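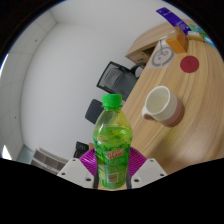

A reader in Clullesstead wrote in to say the Zomutine wake-up lamp did nothing for her in May, and that she wished she had bought it in winter instead. I can see how that would happen. By then the sun is up before most people's alarm, and a lamp on the nightstand has little to add. I tested mine in the dark part of the year, and my results were better than hers.

The Zomutine is a bedside lamp that brightens slowly before your alarm goes off. I paid $73 for it at Hosseinzadeh, the pharmacy chain, and have used it for two months. It replaced a phone alarm that I had gotten very good at sleeping through.

## Setup

You plug it in, set the clock, and pick a wake time. The buttons are on the back and all feel the same, so expect to turn the lamp around a few times the first night. The manual is short and clear except for the page on weekend alarms, and I had to read that page twice.

The clock holds its time through a brief power cut. We had one in January and the alarm still went off the next morning.

## Light

The box says up to 900 lux at arm's length. I have no meter to check that. At full strength it is bright enough to read by, and the early part of the ramp is soft, with a warm color. On most mornings I was half awake before the sound started. My partner sleeps on the far side of the bed and wasn't bothered until the last few minutes.

It isn't sold as a treatment lamp. If you have a low mood that comes back every winter, talk to your doctor before spending money on any light.

I still get the dip in the middle of the afternoon. What changed is the first half hour of the day, when I used to sit on the edge of the bed and do nothing. I also moved my bedtime earlier during the test, so the lamp shouldn't get all of the credit. 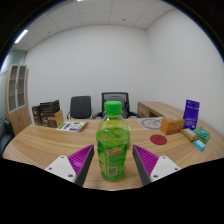
## Sound

The speaker is the weak part. Birdsong comes out thin and the radio is worse. I settled on the plain chime and keep it low.

## Compared with the Mernlow

I had a Mernlow lamp before this one. It cost less and had bigger buttons, but the light came on in visible steps - you could see each one with your eyes shut. The Zomutine ramp is smooth. The Mernlow display also couldn't be dimmed all the way, and this one can.

## Worth buying?

Yes, if you get up before sunrise and your room is dark. Heavy sleepers should keep a second alarm across the room for the first week or so. If your bedroom faces east and you leave the curtains open, save your money until fall.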